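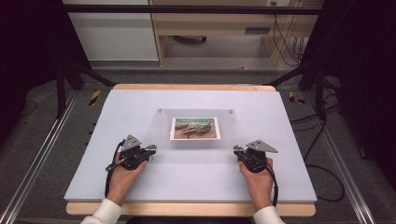
Postcards under glass, minus the glass

If you have a shoebox of art postcards at home (and judging by the hands that went up at the April meeting, most of us do!), this one's for you. Annelies Claeys has been mounting small prints behind clear acrylic for years, and she finally agreed to write down how she does it so the rest of us can stop ruining ours with glue.

The idea couldn't be simpler. You take a piece of foam board, lay your card in the middle, put a sheet of acrylic over it a little bigger than the card, and fasten the sheet at the corners. The card itself is never glued, taped or pinned. It just sits there, held flat, and when you get tired of the fishing boats you swap in a bowl of lemons.

I tried it at the Skevitville library table last month and I'm completely hooked. I did 4 cards in one evening and would have kept going if they hadn't wanted to lock up.

Some notes from Annelies, with a few of mine mixed in:

Pick your board color before anything else. She likes soft, dusty shades, a grayed lavender or a pale stone, and I was skeptical until I held a beach picture against one. The sea looked greener and the sand went a lovely warm orange. On bright white the same card looked washed out to me, especially if it already has a white border.

Leave more board showing than you think you want. A small card on a generous board looks like it belongs on a wall. My first try had skinny margins and looked like a coaster.

Cut the acrylic slightly larger than the card on every side. The fasteners should go through the acrylic and the board only, well clear of the card's edges. If you're doing a very small piece, Annelies says you can get by with 2 at the top, but she adds a lower pair for anything that will hang.

Peel the film off at the very last moment. Acrylic loves dust! Wipe it with a soft damp cloth, let it dry, and work on a clean table. Eilidh Lennox swears by pulling her sleeves up first — wool fuzz gets under there and then you're taking the whole thing apart again. Ask me how I know.

Tighten the screws a little at a time, going back and forth between corners. Crank one down all the way and the foam dents, and then the sheet tilts and catches the light at a funny angle.

Don't hang it opposite a window. You'll get reflections whatever you do, but a side wall is much kinder, and your colors will last longer too.

As for what to put in them, anything goes. Eilidh has started a whole run of harbors and beaches for her stairwell. I've been raiding the museum cards my aunt sent me, mostly painted boats and a couple of gardens. Annelies has one with nothing in it but a bus ticket from Komine, and it looks terrific.

We'll have board offcuts in several colors at the next get-together, plus a box of small screws. Bring your own cards and a ruler. If you have a favorite color pairing, send it in and I'll print as many as I can fit — mine is still boats on lavender.

88 likes · 4 comments · Share

Recent items
Hanging a crowded stairwell wall
What we saw on the Nalitz print fair trip
Keeping old postcards from curling
Swap table: the Mertens box of frames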